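Last gone over on 30th June by Subira Massawe, who answers most of the mail. If your question isn't covered, write to us anyway – half of what follows began as somebody's letter.

# Questions people ask about the Karholm Quilt Library

## What is the Quilt Library, exactly?

We lend quilts. It works very much like the library you grew up with, except that you go home with an armful of cotton and batting in place of a novel. We have 135 quilts that go out on loan and a smaller group that stays in the building because the fabric is too fragile to travel. People borrow them for guest rooms, for a relative who is getting over an operation, for a wedding, for a play, or simply because they want to sleep under something handmade for a while and see how it feels. All of those are perfectly good reasons and you won't be asked for yours, although we do love hearing them.

## How do I join?

Come in with something that shows your address and fill out the card at the front desk. Membership is $25 a year for a household, and everybody under your roof is covered by the one card. You can borrow the same day.

If the fee is a stretch, please tell whoever is at the desk. We keep a little money aside for this, you don't have to explain yourself, and the card you get looks the same as everyone else's.

## How long can I keep a quilt?

Six weeks, and you may renew once by phone or email if nobody has asked for it. Baby quilts go for twelve weeks, with one renewal, as six seemed awfully mean when we tried it.

If you're going to be late, a short note is all we need. We don't charge fines. We will call you, though, and if Anel Chauke is the one who calls you should set aside some time, because she'll want to know how the quilt is doing and then how you are doing and then what you're planting this year.

## Can I choose any quilt I like?

Nearly. Each quilt has a colored tag sewn into one corner of the back:

- **Green tag:** everyday quilts. Use them on beds, sofas, and floors, and let the kids build forts with them.
- **Yellow tag:** older or hand-quilted pieces. Beds and laps only, and please keep them out of direct sun.
- **Red tag:** these stay here. You're welcome to ask us to unfold one for you, and if you give us a day's notice we'll have the table clear.

The Skanari quilts, which are the nine with the broken-star pattern that people remember from our January display, are all yellow tag except for the big one. The big one is red and I'm afraid it is going to stay that way. I know it's the one everybody wants.

## How should I wash it?

Most of the time, please don't! Bring it back as it is and we'll take care of it. We would so much rather wash a quilt ourselves, with the soap we know and the long drying racks upstairs, than have you standing over your machine worrying.

If there has been a spill, blot it with a clean white towel and cold water, lay the quilt flat, and let us know what the spill was. Red wine, coffee, and blood all come out more often than you'd think if they haven't been heated. A hot dryer is what sets them for good, so whatever else you do, leave the dryer alone.

For green-tag baby quilts, where waiting isn't practical, a cold gentle wash with mild soap is fine. Hang it over two lines or a drying rack so the weight is spread out.

## What if I damage one?

Bring it in and show us. Seams open, bindings wear through, dogs have opinions about corners. We have a mending table every week and there is hardly anything that Thandeka Gumede can't put right, or at least make into a patch you'd believe had always been there. We've never billed a member for ordinary wear and I can't imagine that we would.

Please don't mend it yourself before returning it, even if you sew beautifully. We try to match thread weight and stitch length to the original, and it takes a good deal longer to unpick a repair than to make one. (If you sew beautifully, come and join the mending table. See below.)

A quilt that is lost altogether is a different matter, and we'd ask you to sit down with us and work out something fair. It has happened twice.

## I have pets. Is that a problem?

No. We ask only that you tick the box on your loan slip, so that the quilt gets an extra going-over before it's lent to someone with allergies. There is also a shelf of quilts that have never gone to a home with animals, marked with a white ribbon, and if you need one of those you have first call on it.

## Will you take my grandmother's quilt?

Possibly, and thank you for thinking of us. We're slower to say yes than people expect, so let me explain how it goes. You bring the quilt in, or send us a few pictures of the front, the back, and any worn places. Ruan Botha looks at it and writes you a note saying whether it would do best as a lending quilt, as a red-tag quilt, or at home with you. Quite often it's the last of these. A quilt with a family story attached usually means more in the family, and we're happy to show you how to store it.

If we do take it, we ask for whatever you know: who made it, where, what the fabric was before it was a quilt, who slept under it. We write all of it in the quilt's own book, and the borrowers add to it. Some of the books are on their second volume. There's one from a house on Gaber Street where four borrowers in a row have written about the same blue patch.
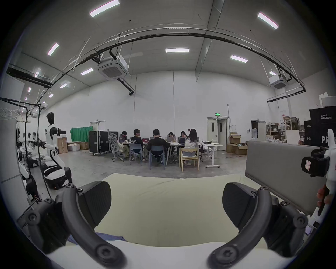 ## How do I store a quilt I'm keeping at home?

The best place for a quilt is flat on a bed nobody uses, with a clean sheet over it. Most of us don't have a spare bed, so the next best thing is to fold it, with rolled-up cotton sheets or acid-free tissue tucked inside each fold so that you never get a hard crease. Take it out two or three times a year and fold it along different lines.

Keep it out of plastic. Plastic bags and bins hold damp, and some of them give off something that yellows cotton over the years. A plain cotton pillowcase is lovely for a small quilt, and for a large one you can sew two old pillowcases end to end. Don't let bare wood or ordinary cardboard touch it either; line the shelf or the box with a washed sheet first. Attics are too hot and basements are too damp, so a closet on an inside wall is what you're looking for.

And mothballs – please, no. The smell never really leaves. We've had donations that spent a year airing upstairs and still made people's eyes water.

## Do you teach classes?

We do, from fall through spring. The beginners' course runs six evenings and costs $80, with fabric, batting, and thread included, and you go home with a finished lap quilt. You don't need a machine and you don't need to have sewn so much as a button. Moataz Abdelaziz teaches it and he is the most patient person I have ever watched pick out a crooked seam.

The mending table is free and open to anyone who can manage a running stitch. Bring your own thimble if you're particular about thimbles. There's tea, and generally something baked.

## What is Jekiretti?

It's our pattern exchange, and the name comes from an old label on the cabinet it lives in. Bring a pattern, take a pattern. There are 900 or so in there now, filed by block and then by difficulty, and you don't have to be a member to use it. We do ask that you copy the hand-drawn ones here at the desk and put the originals back in their sleeves.

## Can I rent a quilt for a photo shoot or a play?

Yes, green tags only, and the member price covers it if it's a school or community production. For anything commercial, write to us with your dates and we'll send you the terms. Please tell us honestly about stage blood.

## Is the building accessible?

The front door, the desk, the lending shelves, and the mending table are all on the ground floor with no steps. The drying racks and the donation room are upstairs and there isn't an elevator, so if you're bringing a quilt for Ruan to look at, he'll come down to you. If carrying is difficult, ring the bell at the side door and someone will walk your loan out to the car.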